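Neues aus dem Gründerzentrum Drukden

Mietverträge: Fristen zum Quartalswechsel

Alle Mieterinnen und Mieter im Haus Kelach haben in dieser Woche die Nebenkostenabrechnung erhalten. Der Verbrauch im Gebäude lag im vergangenen Jahr bei 3.081 Kubikmetern Gas. Einwände gegen die Abrechnung nimmt die Verwaltung innerhalb von 30 Tagen schriftlich entgegen. Wer seine Fläche verkleinern oder tauschen möchte, meldet sich bitte bis Donnerstag, 27. März. Zurzeit stehen acht Personen auf der Warteliste für kleine Büros, größere Einheiten sind noch zu haben. 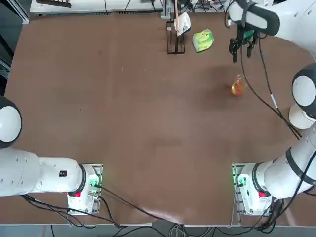
Parken und Anlieferung

Der Hof wird neu gepflastert. Während der Arbeiten ist die Zufahrt nur über die Rückseite möglich, Lastwagen bitte vorher anmelden. Die 38 Stellplätze vor dem Haus bleiben nutzbar, die Fahrradständer ziehen vorübergehend neben den Eingang B. Pakete nimmt der Empfang wie bisher bis 16 Uhr an. Sperrige Sendungen müssen am selben Tag abgeholt werden.

Fragen zu Verträgen und Abrechnung beantwortet Ashraful Hettiarachchi im Verwaltungsbüro, Erdgeschoss links.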